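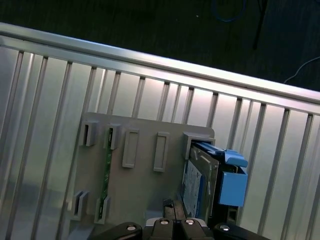

Wrist view of the fixture plate, with the drive assembly standing at the right.

Tutorials > Manipulation > Choosing start poses for a wrist-camera policy

This page explains how we choose the start poses when we collect demonstrations on the Tulberg fixture. It assumes that your arm is already calibrated and that Lirorari is recording.

1. Move the arm above the plate by hand. Both fingertips must be inside the picture, otherwise the policy can't learn where they are in relation to the parts.

2. Save this pose as the centre. Then let the script make 41 other poses by small shifts and small turns of the wrist.

3. Go through the poses one by one and look at the live picture. We keep a pose only if the blue latch and the green board can both be seen. 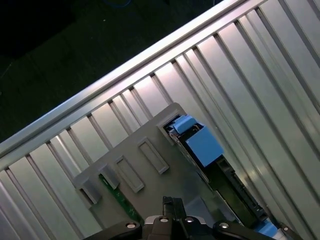 4. Record the same number of demonstrations from every pose that you kept. In our first try we recorded 247, mostly from the centre, and the policy became weak as soon as the wrist was turned. With more than 500, spread evenly, the result was much better.

5. Keep 18 demonstrations apart for the test and do not look at them during training.

If the grey colour of the plate becomes too bright, lower the exposure before you start, and don't change it later.

Related pages
Cleaning demonstrations in Lirorari
Gritholm gripper: changing the fingertips
Backlund method for wrist calibration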